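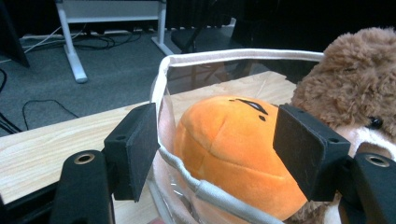

The orange one, fleece, seams and all.

Washing the unwashable: soft toys and other fluffy things

2004-02-07

Every household has a soft toy that has never been washed, on the grounds that it might not survive. Ours went four years. By then it had a smell you could have charged rent.

Start with the label, if there still is one. Most have been chewed off or cut off by a child with views about labels. If it says surface wash only, there's usually something inside that doesn't like water: a voice box, a cardboard stiffener, a bag of beans. Give the toy a good squeeze all over. Crunchy, rattly or suspiciously talkative toys get the sponge. Anything that squashes flat and comes back up again can go in the machine.

Before it goes anywhere near water, check the seams. A small gap becomes a large gap at about the time the drum starts spinning, and then you spend the evening picking polyester out of the pump filter. Ladder stitch is the one you want. Go in and out along one fold, across to the other, and pull it up every few stitches so the thread disappears. Use doubled polyester thread. Cotton rots, as my mother-in-law Fernanda Magalhães likes to remind me whenever she sees my mending.

For the machine: pillowcase, knot in the top, gentle cycle, 30 degrees, half the powder you think you need. Put a couple of towels in with it or the thing will thump round like a boot. No fabric softener. It coats the fleece and the next lot of jam sticks even better.

For the sponge: a teaspoon of wool wash in a litre of lukewarm water, whisked until you have a decent head of suds. Use the suds and leave the water in the bucket. Work over one panel at a time and wipe off with a clean damp flannel. Stitched faces can take a soft toothbrush. Painted ones can't, and I have a blank-faced rabbit here to prove it.

Bright colours, orange and red especially, want testing first. Press a wet white hanky on the underside and count to 50. If the hanky changes colour, wash the toy by itself, in cold, and don't leave it sitting in the tub while you answer the phone. A slosh of vinegar is supposed to set the dye. I've tried it and got a pink tub that smelled of chips.

Drying is where people come unstuck. The outside feels dry by lunch and the middle is still a swamp. Roll the toy in a towel and kneel on it, then peg it out in the shade (by the seams, never the ears) and turn it every time you walk past. Give it two days, or three if it's the size of a cushion. Over 30 degrees outside and you might get away with one. A tumble dryer on anything but cool will turn fleece into something like a pot scourer.

Pilling: a cheap battery shaver does it, or a disposable razor if you've got a steady hand and aren't near a seam. Brush the pile up afterwards with a dry nail brush.

Dust mites: sealed plastic bag, overnight in the freezer, then a shake outdoors. Tell the rest of the family first. Someone will be looking for peas.

Smells: bicarb in a bag with the toy, shake, leave overnight, vacuum with a stocking over the nozzle – an old stocking, held on with a rubber band.

Chewing gum: freezer again, then pick it off with a butter knife. What's left comes away with a dab of eucalyptus oil, which also takes off sticker glue, texta and the varnish on the sideboard if you put the lid down where I did.

Next month: getting candle wax out of a tablecloth, left over from December.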